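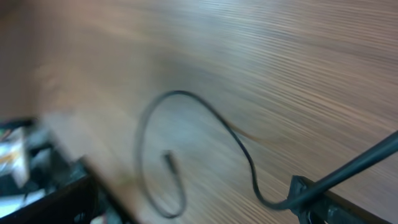
Sarkside cable set: frequently asked questions

What was the method tested on?
Thin black cables lying on a wooden tabletop, handled by two arms. The policy, Jeka, predicts a grasp point on the cable and a direction of pull.

How much data was used?
2,425 demonstrations for training. A further 1,000 were held back for testing.

Why train with blurred wrist views?
Removing them lowered the grasp rate on loose ends. We now keep them all - sharp or not.

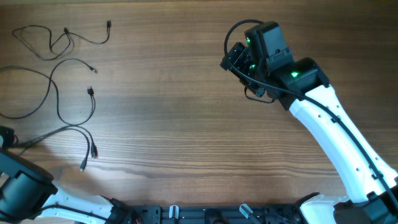

The head view is used to pick which cable to pull first, and the wrist view takes over for the last 10 cm.

Who maintains the code?
Laimutė Ķēniņš. Faults in the labels go to Corey Tawhiri.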